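Your questions about working with me

I'm Naima, and I run Ploltura, a small interior design studio that mostly does kitchens, laundries and the odd bathroom. These are the things people ask me over and over, so I've written my answers down in one spot.

Do you only take on whole-house jobs?
No, I love a small job! My very first client, Doaa Shawky, wanted one pantry sorted out and we're still in touch. If it's a single room or even a single wall of cupboards, give me a call.

What does the first visit cost?
It's $765 and covers up to 2 hours at your place, plus a written list of ideas with rough prices. If you go ahead with a full design, I take that off the final bill.

How long will I be without a kitchen?
Usually 28 days from the old cupboards going out to the new tap running. Stone benchtops can hold things up – the fabricator has to measure once the cupboards are in, and I can't hurry them along (believe me, I've tried).

Can I keep my old cupboards?
Often, yes. If the boxes are square and solid, we can change the doors, handles and colour and you'd never know. I'll have a good poke around under the sink before I say yes, though.

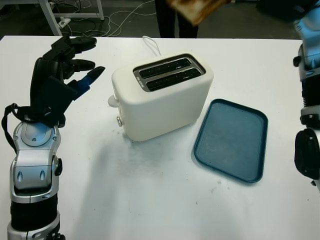

Cream-white toaster and a deep teal tray on a white tabletop.

How do you choose colours?
I start with what you already own and like. Bring me a cushion, a plate, a favourite jumper, whatever. I paint big sample boards and leave them with you for a week, and I'd ask you to look at them at night with the lights on as well. Grey is the sneaky one – it can go purple on you.

Who does the building work?
Deligiannis do nearly all of my joinery and they also organise the plumber and sparky. You're welcome to use your own builder. I'll just need to meet them before I finish the drawings.

Do you travel?
I'm in Durkberg most of the week and happy to go out to Durnuno if I can fit two visits into the one trip. Further than that, ask me and we'll work something out.

When can you start?
I'm booking first visits now, with building work from February.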